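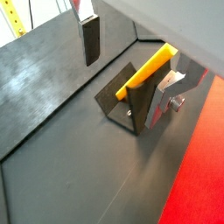 A small stop that stays put is the handiest thing you can add to a workbench or a play table, and I have been telling anyone who will listen for years now. If you have ever chased a little piece across a smooth top with one finger while holding the glue in the other hand, you know what I mean! It doesn't have to be anything fancy. A black L-shaped bracket with a flat foot and one small silver screw through it does very nicely, and you can see a bright yellow bar lying slantwise across the top of it and the black block leaning there. I bought my first few brackets at Butach Hardware in Brestville for 40 cents apiece, and I have moved them from table to table ever since.

Put the screw in snug but not cranked down, especially if your top is on the soft side. I drill a little starter hole first (a bit thinner than the screw, please) and wipe up the crumbs before the bracket goes on. Then give it a wiggle. If it rocks, there is probably a crumb you missed.

Dark tops for bright pieces

For years I worked on a cream-colored table because it came with the house, and I spent half my evenings with my cheek down on it looking for pale little parts. When I finally painted a board dark gray, what a difference! Yellow and red just about jump off it. Go for a flat finish if you can, as a shiny one throws the lamp right back at you. It will pick up pale scuffs sooner or later, and mine certainly has, but a damp cloth takes off most of them and the rest I have learned to live with. 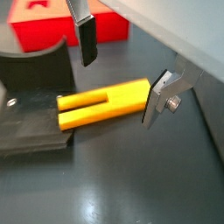 Yellow slotted piece on a dark gray top, prongs to the left.

Pieces with a long slot in them, like that one, deserve a word of their own. Dust loves a slot. I fold a scrap of old T-shirt over a butter knife and run it through a couple of times, and for anything sticky I use warm water with a drop of dish soap and let the piece dry standing up on its end. Don't pry the prongs apart to get in there, however tempting it is. An old toothbrush will reach what the cloth can't.

Keeping the shape sorter in reach

We keep a shape sorter out for the little visitors, and for a long time it lived right at the edge of the table, where it got knocked to the floor about every time someone walked by with a coffee cup. Now it goes toward the back of a walled tray, and I wouldn't go back.
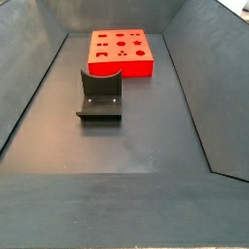

Photo: Girnden Home Workshop Pages

A red-orange sorter shows up beautifully against dark gray walls, and with sides all the way around, whatever rolls has somewhere to stop. This one has nine openings, with a star and a flower-like one among them, and those fussy outlines are where the cookie crumbs end up. Turn the block over now and then and tap it on a folded towel, then go around the holes with a cotton swab. If you are building a tray of your own, leave bare floor in front of the block so there's room to spread the shapes out and turn them over before picking one. Run your fingertip along the crease where the floor meets the wall when you clean, too, because that's where everything small collects.

You can also set a holder in front of the block to keep it from creeping forward. Mine has a curved upper edge and a flat base, and it is held down with two small screws, one at each side. Try the block in place before you drill anything. I didn't, the first time, and I still have the extra holes to show for it.

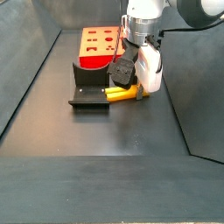 Putting it all away

Loose pieces go in a shallow tin at our house, with a square of felt in the bottom to cut down on the racket. I wash the felt each May along with the porch cushions. Spare screws go in an old Yule cookie tin on the high shelf, well away from small hands, with the screwdriver that fits them right beside it.

Page last updated 06/09/2019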